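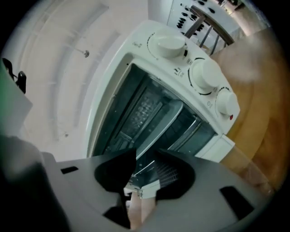
I moved into a studio in Fitzsimmons in April and the kitchen has no real oven. There is a two-burner stove, a sink, and a counter as long as my arm. I have baked bread every week for many years, so this was a sad discovery. I will write in this thread what I learned about baking in a small oven, maybe it helps someone.

2/ First, the numbers on the knob. I believed them for two weeks. Then I bought an oven thermometer for a few dollars and put it on the rack. I set the knob to 300 and waited until the needle stopped. It showed 345. This explains many black cookies.

3/ So please buy the thermometer before you buy any pan, any mold, any nice cookbook. Hang it or stand it in the middle, where the food will be. Write your real temperatures on a piece of paper and tape it inside the cabinet door. Mine has four lines and I look at it every time.

4/ Second, preheating. The small oven is "ready" very quickly, but only the air is hot. The walls and the tray are still cold. When you open the door, all this air leaves and you start again from nothing. I now preheat for 18 minutes, also for small things like rolls.

5/ A friend told me to put a flat stone in it. I could not find one in the right size, so I use an unglazed floor tile from a building store in Burnari. Ask in the store if it is really unglazed. The glazed ones you should not heat with food near them.

6/ The tile changed my bread more than any flour did. The bottom was always pale and soft before. Now when I knock on it, it sounds like a door.

7/ Third, the size of the dough. My old recipe is for a big round loaf with 500 g of flour. In a small oven it rises until it touches the top heating element, and then it burns and sticks there. I cleaned this one time and I do not want to clean it a second time.

8/ I cut the recipe almost in half. Now it is this:
249 g bread flour
170 g water
5 g salt
2 g dry yeast
Yes, 249. My old kitchen scale never wants to show 250, it jumps from 249 to 251. I gave up and the bread does not mind.

9/ Mix everything in the evening, not long, only until there is no dry flour. Cover it. Wait half an hour, fold it a few times with a wet hand, wait again, fold again. Then it goes in the refrigerator until the next day.

10/ In the morning I shape it long and low, like a thick baguette. Low is the important word. It should have three fingers of space above it when it is finished rising. If you are not sure, make two small ones.

11/ Fourth, steam. In a big oven I used a heavy pot with a lid, but no pot of mine fits in the small one. I tried a cup of water, it was too weak. I tried ice cubes, they made a big noise and I was afraid for the glass.

12/ What works for me: a disposable aluminum roasting pan, turned upside down over the bread for the first half of the baking. The dough makes its own steam under it. Check that it does not touch any heating element, and use real oven mitts to take it off, because the steam comes out at your wrist.

13/ Fifth, turn the bread. Every small oven I have used has one side that is hotter. To find yours, put slices of cheap white bread over the whole rack and toast them. Look where they are darkest. In my case it is the back left corner, so I turn the loaf when I take off the pan.

14/ For the top, if it becomes too dark too early, lay a piece of foil on it with the shiny side wherever you like. I read long discussions about the shiny side. I tested both and I saw no difference.

15/ Somebody asked me on Monday about cakes. I make only flat ones now. Banana bread I bake in two mini pans. A tall sponge cake I tried three times, and three times it had a brown roof and a wet cellar. For birthdays I go to the Gorneo bakery, they do it better than me anyway.

16/ About flour: I use the Sevemora bread flour, the one in the paper sack. It drinks a little more water than other ones, so if you use a different flour, start with 160 g and add slowly. The dough should be sticky but you should be able to pick it up.

17/ One safety thing. Leave free space on both sides and behind the oven, and keep nothing on top of it. I used to dry my kitchen towel up there. Please do not be like me.

18/ And let the bread cool before you cut. I know. A small loaf needs one hour, not three, so it is at least one advantage over a big one.

19/ Edit for those who asked: yes, you can double the dough and keep the second half in the refrigerator for two more days. The taste is more sour and I prefer it. I also use it for flatbread in the pan when it is too hot to bake.

20/ Next I want to try rye. If you have a rye recipe that stays low, please send it to me, in grams if possible. I still do not understand cups.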